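Warness Paperboard Recovery Working Group
Minutes of the year-end meeting
Held Dec 31, 2024, Warness Public Works Annex, upstairs room

Present: the chair; the recording secretary; the transfer station supervisor; the county materials engineer; two representatives of Gralter (hauling); one representative of Jarnero (mill); one representative of Mạc (testing laboratory), by telephone.

Absent: county purchasing office. Written comments received and placed with the agenda papers.

1. Opening and agenda

The chair opened the meeting. The agenda was accepted with one change: the item on baler maintenance was moved ahead of the item on moisture so that the transfer station supervisor could leave early.

2. Minutes of the previous meeting

Accepted with two corrections. In item 4, "mixed paper" should read "mixed residential paperboard." In item 6, the unit for bale density was left out and should be pounds per cubic foot.

3. Actions carried forward

Revised sorting notice for the drop-off sites: done. Posted at all 46 sites. The wording on beverage cartons was changed at the request of Jarnero, which does not take them in the boxboard grade.

Scale calibration at the transfer station: done. Certificate on file. The floor scale read slightly heavy at the low end of its range and was adjusted. Loads weighed before the adjustment will not be restated.

Replacement lids for the older roll-off containers: open. Gralter reported that the supplier had shipped the wrong hinge pattern. New parts are expected, no date given.

Written procedure for rejected loads: open. See item 7.

4. Tonnage and grade report

The materials engineer presented the half-year summary, starting in July. Net weight of baled paperboard shipped to the mill was 1693 tons. Total fiber handled through the station in the same period, including corrugated, was 3044 tons.

The engineer noted that the two figures are taken at different points. Shipped weight is read from the mill's inbound ticket. Handled weight is read from the station's floor scale. Material in storage at the end of the period appears in the second figure and is missing from the first. The difference between the two should therefore not be read as corrugated alone.

The chair asked that future summaries carry a separate line for stock on the floor. Agreed.

The Jarnero representative stated that the grade was generally acceptable for recycled boxboard. The main complaint from the mill is uneven composition from bale to bale. Some bales run heavy to cereal and shoe boxes, which pulp quickly. Others contain a high share of wet-strength carrier board, which does not, and which leaves flakes on the coarse screen. The mill can work with either but would prefer not to switch between them within one shift.
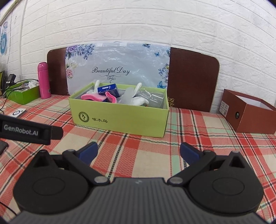

Gralter asked whether the uneven composition could be traced to particular routes. The materials engineer said it could be done in principle, as loads are ticketed by route, but bales are made up from whatever is on the floor and the route is lost at that point. To keep it, the floor would have to be divided. The transfer station supervisor said there is room to divide it in two but not further, and only outside of the holiday period.

It was agreed to run a trial with the floor divided into an east side and a west side. East side to take the drop-off sites, west side to take curbside. Bales to be tagged with colored wire ties. Jarnero will record pulper time and screen rejects by tag color. The trial will start when the current stock has been cleared.

Action: transfer station supervisor to mark the floor.
Action: Jarnero to send the record sheet it intends to use.

5. Baler maintenance

The transfer station supervisor reported that the horizontal baler was out of service twice in the period. The first stoppage was a failed proximity switch on the ram. The second was a slow leak at the main cylinder seal, found during the weekly check. The seal was replaced and the hydraulic oil was filtered and returned to the tank. An oil sample taken afterward was within the limits in the manual.

Knife clearance has drifted toward the upper limit. With a wide clearance, thin board is drawn down between the knife and the bed instead of being cut, and the ram stalls. The supervisor asked for the knives to be turned at the next planned stop. The knives have one unused edge left. After that they will need to be ground or replaced.

Gralter asked whether loads should be held back during the planned stop. The supervisor said no, provided that they are tipped under cover.

The written comments from purchasing asked for the knives to be quoted together with the wear plates. The supervisor agreed that this would be sensible but said the wear plates are not yet due.

Action: transfer station supervisor to schedule the stop and turn the knives.
Action: transfer station supervisor to obtain a joint price for knives and wear plates.

The transfer station supervisor left the meeting after this item.

6. Moisture

The Mạc representative summarized the results of the moisture testing. Samples were pulled from the tipping floor by core and by hand grab, bagged, and oven dried at the laboratory. Of the samples tested, 82 percent were at or below the contract limit. The samples above the limit were nearly all from open-top containers, and nearly all were collected after rain.

Core samples gave lower readings than grab samples from the same load. The laboratory believes this is an effect of position: the core reaches the middle of the load, and the wetter material lies on top and against the container wall. Neither method alone is representative. The laboratory recommended a combined sample, with the core and the grab weighed separately and reported together.

The Jarnero representative pointed out that the mill uses a handheld probe at the dock and that the contract refers to the probe. Oven results are useful for understanding the cause but cannot be used to settle a dispute over price. The materials engineer agreed and proposed a side-by-side comparison on the same bales. The laboratory was willing but asked that the probe be checked against a reference block at the start and end of each day.

There was a discussion of whether coated board should be tested separately. Clay-coated cartons of the type used for medicine and cosmetics take up water more slowly through the face than through the cut edge. Flattened cartons present more edge per pound and may read wetter in the probe than the same cartons left standing. The laboratory has no data on this. The chair considered the question to be of interest but outside the current budget.

Action: Mạc to write a one-page method for the combined sample.
Action: materials engineer and Jarnero to arrange the side-by-side comparison.

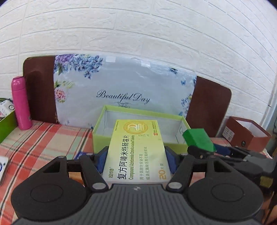
7. Rejected loads

The materials engineer circulated a second draft of the procedure. The draft separates three cases: rejection for moisture, rejection for contamination, and rejection for prohibited material. The first two allow for a price reduction in place of return. The third does not.

Gralter objected to the paragraph that puts return freight on the hauler in all cases. Gralter's position is that freight for moisture rejection should fall on whoever had the bales under their control when they became wet, and that this can be settled by a reading taken at the time of loading. The materials engineer replied that no reading is taken at loading at present, and that adding one would slow the loading dock. The Jarnero representative had no objection to either arrangement as long as the mill is not billed.

After discussion it was agreed to redraft the paragraph. Where a loading reading exists and is below the limit, freight falls on the hauler. Where no reading exists, freight is shared equally between the hauler and the county. Gralter accepted this for one contract year, subject to confirmation from its own office.

The heading "prohibited material" was considered too broad. It will be replaced by a reference to the list already attached to the contract. The list itself was not reopened. The recording secretary noted that the copy attached to the draft is the older version and lacks the entry for foil-laminated board.

Action: materials engineer to redraft and attach the correct list.
Action: Gralter to confirm its position in writing.

8. Sorting notice, plastic inserts

Purchasing asked in its written comments whether residents should be told to remove plastic windows and inserts from cartons. The Jarnero representative said that small windows are removed at the mill's screens and cause no difficulty. Molded trays and blister sheets are another matter and should be kept out. Tissue and paper stuffing may stay in.

The chair preferred not to reprint the notice so soon after the last version. It was agreed to issue an adhesive strip that can be placed across the bottom of the existing notice. Text: "Empty boxes only. Remove plastic trays and blister packs. Flatten if possible."

The Mạc representative asked that "flatten if possible" be left out until the question under item 6 is better understood. The chair ruled that the space saved in the containers outweighs the point, and the wording stands.

Action: recording secretary to order the strips.

9. Other business

Gralter gave notice that the access road to the north drop-off site will be resurfaced. Collection there will be moved to an earlier hour while the work goes on.

The materials engineer asked for electronic copies of mill tickets in place of scans. Jarnero will ask its shipping department.

10. Next meeting

To be set by the chair once the divided floor has been in use long enough to give usable results. Papers to the recording secretary one week in advance.

The meeting was adjourned.

Minutes prepared by the recording secretary. Corrections to be submitted in writing.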